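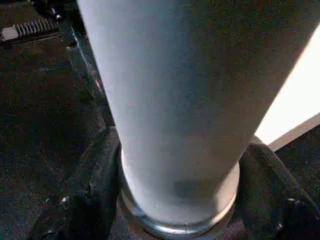 Erasto Muli wrote in after the September issue to say that his stack still treats finger contact as a Boolean, and that he would like to know what is gained by anything finer. He runs the older Jiviswood branch and has seen no regressions from it.

The short answer is slip margin. A Boolean contact flag goes true when either finger reports load, and the planner is then free to begin the transfer. On smooth cylinders held near one end, the flag is true well before the grasp can resist a moment about the finger axis. In the Trinbridge logs, 1594 grasp attempts were replayed against the old flag and the new estimator. The flag released the planner early in 197 of them.

The new estimator, merged as part of Koo 2, publishes a contact state per finger and a combined wrench bound. The planner reads the bound and scales angular acceleration to fit. Nothing changes in the joint controllers, which still run their own loop and still ignore anything above them except a stop.

Two-arm holds needed more work. When both arms close on the same long object, each wrist estimates the load separately, and the sum drifts if the two base frames disagree by even a small rotation. 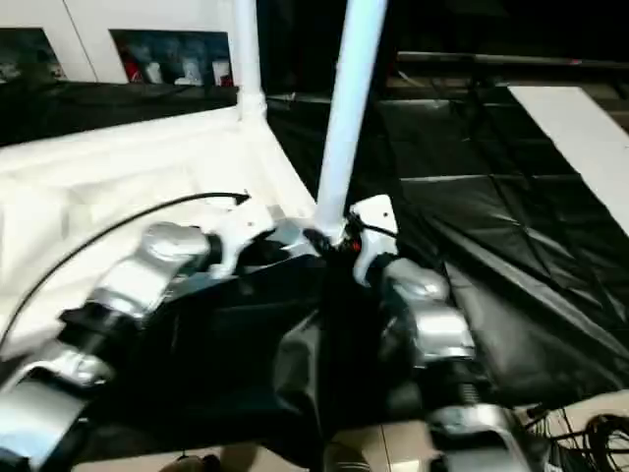 The drift shows up as internal force – the arms push against each other through the object while both report a healthy grasp. Koo 2 now solves for the relative base rotation online, over a window of 17 samples, and holds the last good value when the solver is poorly conditioned. Imani Kashindye wrote the conditioning test. It can be disabled with a launch parameter, but the default is on.

Known issues: the Orkutov bridge drops the per-finger field and forwards only the combined bound. Replay tools built against the old message type will load new logs and show zeros for contact, without a warning. A converter is in the tools directory. Anyone with a custom planner plugin should rebuild it before updating – the message hash has changed.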